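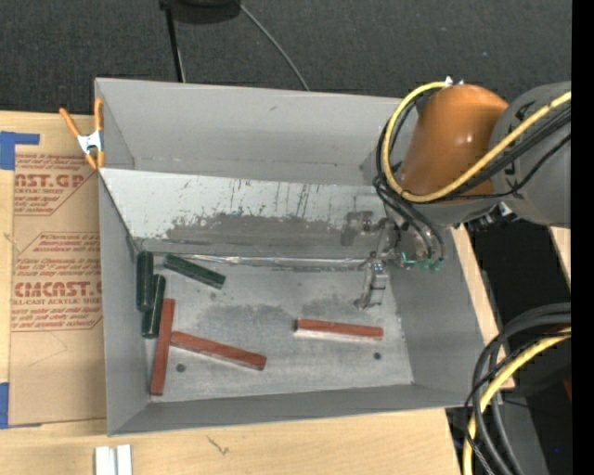
Bin picking at Lasia: green blocks, red blocks and one gripper.

I want a robot that empties my dishwasher. I've wanted one since I was a kid, and every June some company or other swears it's nearly ready, and every June I get my hopes up and then go put the forks away myself.

So when people ask me if machines can do chores yet, I tell them to look at a bin with a few blocks in it. Six blocks, two colors, plain gray walls – my nephew would clear it before his cereal got soggy! For an arm it's a real job. One block leans on another, one sits right up by the wall, and metal throws glare back at whatever is doing the looking. A gripper needs room for its fingers too, and a crowded corner doesn't leave much.

Shops do better than kitchens, I'll give them that. Trutstead ran 360 picks in a row on its floor this summer and had to step in for 2 of them, and I'd be thrilled with a dishwasher robot that good. But those were the same parts in the same bin all day long. My silverware drawer has chopsticks in it, and a melon baller, and a whisk that grabs everything it touches.

Then there's Tefera, which wants $1,999 for a home arm that folds towels. Just towels (and square ones, please). I timed the demo at 58 seconds a towel. I can live with slow, but I can't live with standing there straightening the towel for it first.

My guess is shops get their bins sorted out well before I get my forks put away. I'm still leaving a spot open on the counter.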